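Search this blog
Type and hit enter

The green basket and the folding table

I have been meaning to write about laundry for ages, and October seems the right month for it, now that nothing dries outside and every radiator in the flat has a sock on it.

The big change is that I've stopped folding on the bed! For years I tipped everything out on the duvet, folded half of it, got called away, and then at bedtime shoved the lot onto a chair. Kerttu Toivonen, who lives upstairs and irons her tea towels (I love her for it), told me to find a table and use it for folding and nothing else. So I did, and I'm a bit giddy about how well it's going.

The trick is one basket at a time. Mine holds ten T-shirts if I'm sensible and far more if I'm not, and being not sensible is how you end up with creases. Whites go first. I put the basket on the left, keep the right side of the table clear, and pull things over one by one.

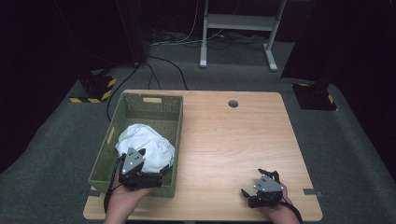
Just the one white cloth in the green basket, crumpled as you like.

I do love a woven plastic basket with holes in the sides. The air gets through, it wipes clean in seconds, and the cut-out handles mean I can carry it on one hip while opening doors with my elbow. Wicker is prettier, I know, but my last wicker one snagged a jumper I was very fond of and I haven't forgiven it.

Pale wood turns out to be lovely for folding on too. I'd half planned on a padded cover, and Hanne Kuusisto even offered me an old blanket to cut up, but I like a hard flat top much better. You can smooth a cloth out with the side of your hand, fold it in half, smooth it again, and the edges come out properly straight — so satisfying! Big cloths I fold lengthways first, then in thirds. Little ones just get halved twice and stacked.

The whole wash took me 65 minutes the first evening, with a good deal of tea in the middle. I'm faster now, though the tea has stayed.

Fitted sheets are still beating me. I've tried tucking the corners into each other and I always end up with something like a pudding. If you have a way that works on a small table, please put it in the comments, and I'll try it on the next load and report back.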